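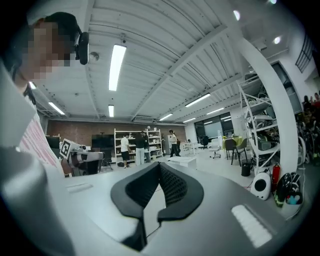 June, second week in the Orozco building

Up at 6:10, coffee, skipped the toast. I wanted to be in before the others so I could look at the room with the lights off. I got maybe ten minutes of that. The window wall is dark glass and even so the light that comes through it is decent until late morning, enough to read a tape measure by if you stand at that end. At the brick end you need the tubes on.

Turned them on. One of the tubes toward the window has a buzz in it, not all the time. I wrote that down last week too. It wasn't buzzing when the building man came by, so he looked up at it, nodded, and left.

The plan for the day was furniture and the shelves. I have put off the shelves since we moved in. Everything we unpacked that didn't have a place went onto the tall white unit against the brick, and the stuff is nearly all white, and the unit is white, so from the door it looks like one big pile of nothing in particular. I couldn't find the spare door handle in there on two separate occasions and it was at eye level both times.

Giang Hà came in at 8:30 with the label printer and a bag of oranges. We agreed to take everything off one shelf at a time instead of clearing the whole unit. At the old Sendlow place we cleared a whole unit once and were stepping over it for a month.

Top shelf: foam offcuts, two bags of cable clips, a desk lamp base without the lamp. Threw out the foam apart from the big flat pieces. Kept the lamp base because Giang Hà thinks the lamp is in the storage unit. I don't, but it's a small thing and I didn't argue.

Next one down: plastic trays, some nested and some stuck together. Got most of them apart with a butter knife. The ones that wouldn't come apart I put in the sink with warm water and then forgot about until after lunch.

The middle shelves took the longest. Parts boxes from the Oltura job, all with the old numbering, and half of them with a second label over the first. We decided to peel everything and start over. The Zorkley labels peel clean. The older ones leave a gray gum behind and I used up the end of the rubbing alcohol on them. Need to buy more. Also need paper towels, the blue kind, and a second trash can for that end of the room so people stop leaving wrappers on the shelf.

Around ten there were several people in and the middle of the floor turned into the place where everybody stands, same as every morning. I don't know why it's always there. There are chairs at both ends. People come in, stop partway, somebody asks something, and that's where they stay with their cups. I used to try to steer the furniture around it, and now I think I should just leave that piece of floor clear and put things on either side. So that's written down as a rule for the layout: keep the middle open.

The low white box is still in the middle, which goes against the rule I just wrote. I walked around it all morning. I asked whose it was and got no real answer. I'll ask again tomorrow, and if I don't get anywhere it goes against the wall by the shelves.

Measured before lunch. From the TV stand to where I'd like the end of the long bench to go is 132 inches. The bench fits. It fits with room to walk behind it if the chairs get pushed in, and I know how likely that is. Giang Hà would turn the bench sideways. We laid tape on the floor both ways and left it so people could walk through it for the rest of the day and complain. So far one complaint each.

About the TV. I'd like it off the stand and up on the brick. It would save a good bit of floor, and the screen would be high enough to see over people's heads. But the brick is old and I'm not drilling it without asking. I called the building office and they said to send an email. I sent the email. I attached a sketch, which is bad, the shelving looks like a ladder in it.

Lunch was rice and the leftover green beans, eaten at the table with the yellow-green top by the windows. I didn't like that table when it came. I've changed my mind. It's the one surface where you can put down a small screw and find it again, and it's the right height for me. The white office chair there is also better than the black one, the black one sinks. I have sunk in it twice this week in front of people.

The electrician's quote came during lunch. $1,619 for the outlets along the window side and one on the ceiling beam. I read it again after I'd finished eating to see if it looked better. It's more than I had in my head but I hadn't asked anyone for a second number, so what I had in my head wasn't worth much. I'll get one more quote. We could drop the one on the beam and use a reel from the wall for now. Sent it on to Sendlow with a note saying so.

Afternoon was slower. Finished the parts boxes. The new labels are plain: what it is, which job, nothing else. We tried a color dot for each job and ran out of one color before we were through the second shelf, so the dots came off again. That was most of an hour gone.

The trays in the sink came apart fine.

Bottom shelf I did alone, sitting on the floor, while Giang Hà took calls. It was mostly packaging we'd saved for returns. The return dates have passed on most of it. I flattened what was cardboard and took it down in the freight elevator, 3 trips. Found the spare door handle's screws at the bottom, in an envelope marked "screws." Taped the envelope to the handle and put both in the drawer by the door, where they should have been to start with.

The air conditioner is the other thing. It's up on the back wall and it blows straight down the room, so whoever is in the middle gets it on the neck and whoever is by the windows gets nothing. By three o'clock the window end was warm and the people standing around in the middle had put their jackets back on. I moved the vanes down with the remote and that helped for a while. Somebody moved them back up. I'm going to put a small sign on the remote. I have thought about the wording and will keep it short.

Also want to write down, so I remember it when we do the bench: noise. The metal ceiling carries sound. You can hear a conversation from the far end better than from halfway, which makes no sense to me but we tested it, Giang Hà at the brick reading out the ingredients on a box of crackers and me by the glass. I got every word including the soy lecithin. A rug would help. Panels would help more and cost more. I don't want to bring up panels in the same week as the outlets.

Watered the plant downstairs on the way past, nobody else seems to.

Left at 5:45. The shelves look better from the door than they did this morning, though I think we've filled up the good height with things we hardly use and put the tape and the scissors too low. Will swap those. Giang Hà left the rest of the oranges on the yellow-green table with a note that said take one.

Home by 6:30. Knees sore from the floor. Made soup out of the end of the chicken. Called my sister, she's coming the last weekend of the month and wants to see the new place, so that's another reason to get the bench in.

For tomorrow:
Alcohol, blue towels, trash can
Ask again about the low box
Second quote for outlets
Building office if no reply about the brick
Tape and scissors up a shelf
Sign for the remote
Pick up the floor tape once people have decided, or decide for them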